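Can a robot do my chores yet?

62 shares | 14 comments

My dishwasher is still full from last night, so you can guess how badly I want the answer to be yes. I spent a chunk of October reading up on home robots for this newsletter (and pestering anyone who would pick up the phone), and doors keep coming up. Plain old doors! You can't carry laundry down the hall if you can't get out of the room, and a lever handle asks for a grip, a push down and a pull, all while the rest of you backs out of the way.

So a lot of the practice happens in simulation, with two arms, a closed door and a handle to work out. A simulated door can be tried 3,247 times and it never needs new hinges.

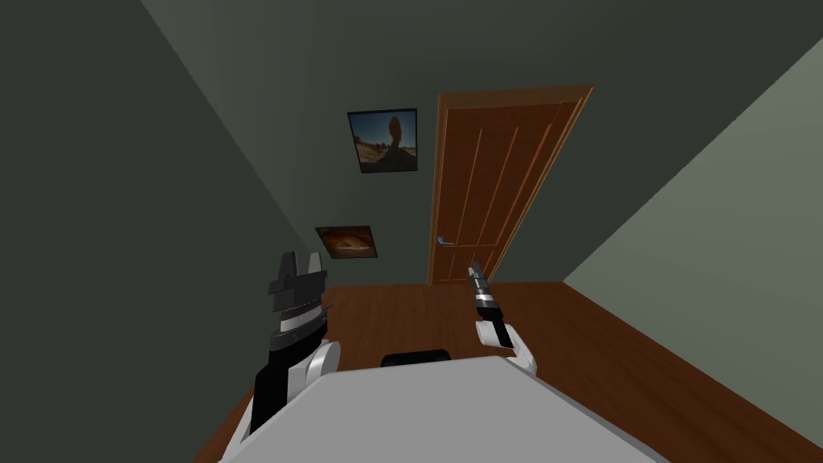 Rhona Crichton wrote in to say she'd settle for a machine that folds 200 shop towels a day and leaves her doors alone, and that she'd want to see it cope with a sticky one before she paid a cent. Fair enough, Rhona! Mine swells up every summer and I have to use my hip.

My guess is that shop floors get there first and my kitchen waits a good while longer. I'm off to empty the dishwasher.

Contact the newsletter | © Novcombe | Back to top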